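Octubre, cuaderno de Bendville

8:40

Café malo, autobús peor. Llego y Mesfin ya está con la hoja de normas de Eltanix impresa, la versión nueva, subrayada en dos colores. Quiere que la cerremos antes de que venga la gente de Evley. Le digo que sí a todo y me siento con el abrigo puesto.

La versión vieja tenía 2 páginas y se entendía. La nueva tiene un apartado para cada cosa y en el de la parada de emergencia se contradice sola: arriba dice que la seta tiene que estar al alcance de la mano, más abajo que la consola se deja "en su sitio". ¿Qué sitio? Ebise escribió al margen "definir sitio" y se fue a una reunión. Muy suyo.

Lo dejo copiado tal como lo acordamos, que si no se me olvida:

Antes de dar movimiento, papel kraft bien tenso y cinta azul repasada. Donde la cinta se levanta, se cambia el tramo entero, nada de parches encima. Los objetos se colocan con los brazos parados y las pinzas arriba, abiertas, vacías. Las manos fuera de la mesa antes de cantar "libre". Se canta en voz alta, aunque estés sola. Me da vergüenza y lo hago igual.
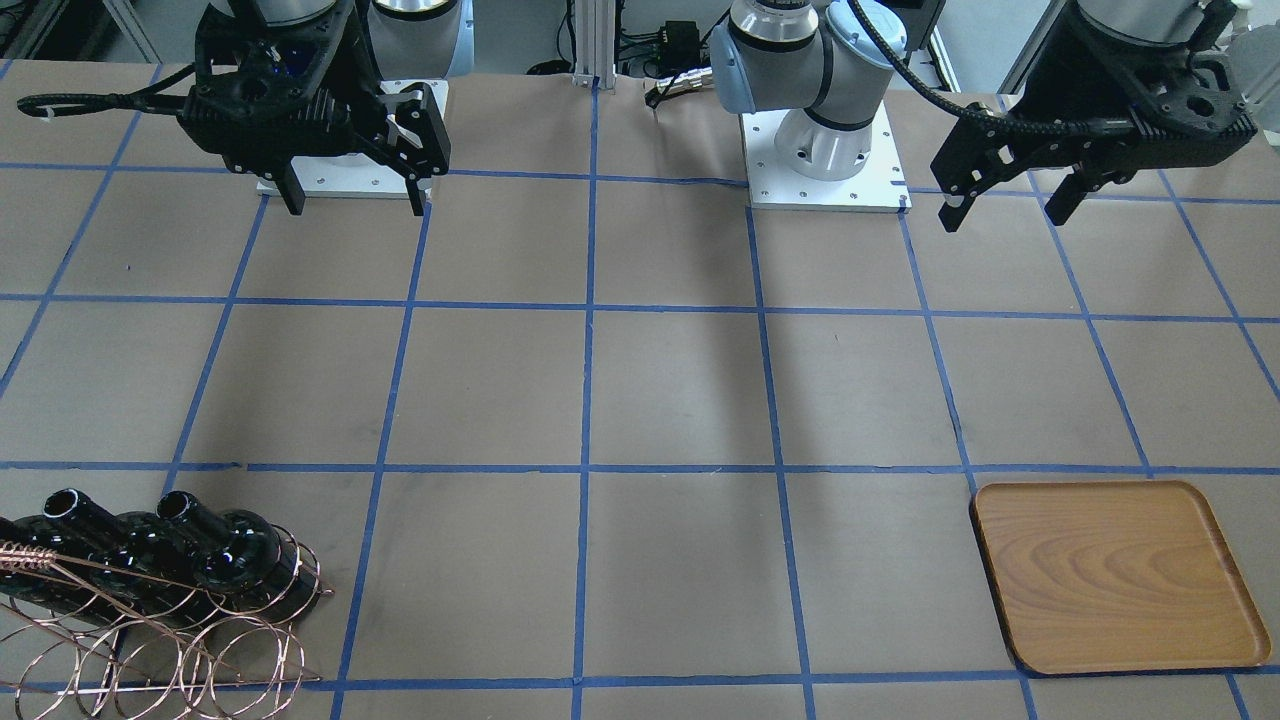 Mesfin insiste en que cada cosa debe caber en su casilla. Yo discutí por el botellero. El alambre ocupa lo que ocupa, y si lo encajas a la fuerza en un cuadro acabas tocándolo cinco veces. Quedamos en que la bandeja sí, dentro de casilla, y lo demás "sin invadir la zona de las bases". Frase fea pero se puede comprobar mirando, que es lo que pide Ebise de cualquier norma: que alguien de pie junto a la mesa pueda decir sí o no.

Lo de la velocidad sin resolver. Hoy la dejamos al 40 por ciento para todo lo que sea prueba y al 100 no se sube sin las dos firmas. Mesfin quería un valor intermedio. Le pregunté para qué y no supo decirme, enotnces fuera.

Media mañana

Llamada con Mersha, la consultora. Cuarenta minutos para una pregunta: si dos brazos sobre la misma mesa cuentan como una celda o como dos. Su respuesta: una celda, una sola evaluación de riesgos, pero la parada de cualquiera de las consolas tiene que parar los dos. Eso ya lo creíamos. Ahora hay que probarlo y apuntar el resultado, con nombre y hora, cada vez que se toque el cableado. Lo apunto en tareas y le pongo mi nombre antes de que me lo pongan.

Me han pedido también que quitemos del documento la palabra "colaborativo" como si fuera garantía de algo. El brazo será lo que sea, pero si lleva una botella en la pinza hay que evaluar la botella. Tienen razón y me fastidia no haberlo escrito yo. Cambiado en tres sitios, me falta el anexo.

Sobre las consolas: en la mesa blanca, pantalla hacia quien opera, seta roja despejada. Ni carpetas ni cargadores encima. Al lado sí, qué remedio, si no hay más mesa. Nadie mete el brazo por entre los perfiles para "colocar una cosita". Si hay que colocar una cosita, se para. Esto lo he puesto en mayúsculas y Ebise me lo ha vuelto a minúsculas. Dice que las mayúsculas son para quien no lee.

Falta el párrafo de sujetar y soltar. Borrador: botella vertical, bajar sobre el papel sin cruzar por encima de la otra base, y no abrir la pinza hasta confirmar apoyo. Mesfin quiere añadir una altura máxima. Yo también, pero la mediría antes de inventármela.
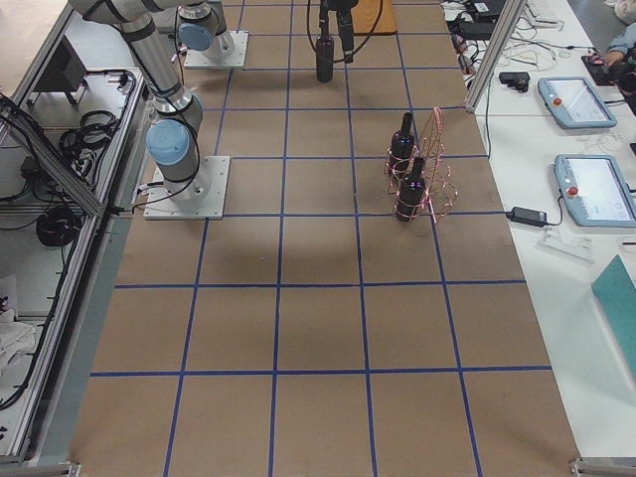 Tarde, ya sin ganas

Abierta la incidencia 769: el anexo sigue citando la hoja vieja. Es mía. Mañana.

Comí de pie. Ebise volvió de la reunión con cara de reunión y lo leyó entero, en silencio, con el boli en la boca. Tachó un "se recomienda" y puso "se hace". Tachó otro. Al final quedaban pocos y me preguntó si alguno lo era de verdad. Solo el de los guantes, y tambien ese acabó en duda.

Pendiente: quién puede rearmar después de una parada. Mesfin dice que quien paró. Yo digo que quien paró más otra persona que haya mirado la mesa. Ebise no se moja hasta hablar con Evley.

Comprar cinta azul. Llamar a mamá. El anexo, el anexo, el anexo.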